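Netlow Forums > Home Robots > Kits and Services

Zoubi refill task pack, first impressions

sodstead_bindu
I've had the Zoubi task pack from Runov since April and I'm loving it! You get a library of household jobs, filmed from head height by people doing them at home, and you use them to train whatever arms you have. Mine are a pair of hobby arms on a rolling base. I went straight for soap and bottle refills, because pouring is where my setup always fell apart.

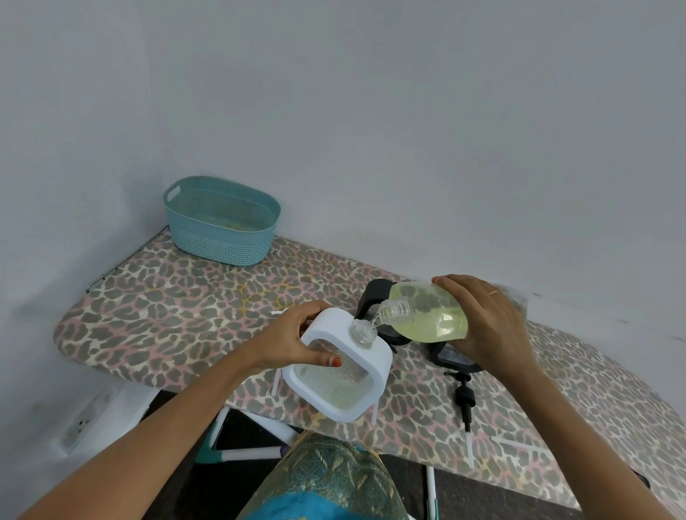

The pack has 272 clips of this kind of job, and what sold me is that both hands are busy nearly the whole time. One steadies, one tips. My old training set was all one-handed pick and place (snooze).

gvarghese
$300 for clips of people filling soap bottles? I like Runov's stuff, but you could film your own in a weekend.

sodstead_bindu
You could! I tried, and got 223 clips of my own two thumbs in my own kitchen. The variety is worth it to me. Pumps off, different bottles, ordinary clutter, leopard print ironing boards...

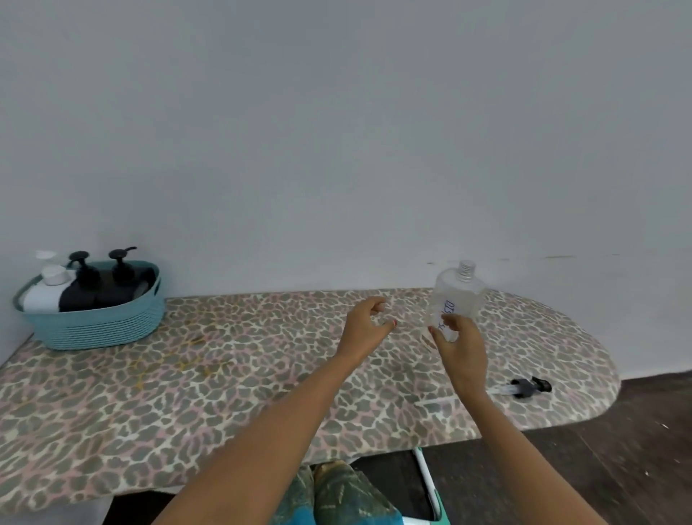 Clear plastic is the part I'm most excited about. My arms used to grab right past it, and after training they close on the bottle far more often. Still not great with the long dip tubes.

gvarghese
OK, that I'd pay for. But 2 of the clips I tried from the sampler had no task notes, and I'd want that fixed first.

tubesock88
Does it work with single-arm kits?

sodstead_bindu
Sort of. You'd want a clamp to hold the bottle. Gopinath, email support about the notes, they sent mine the same evening.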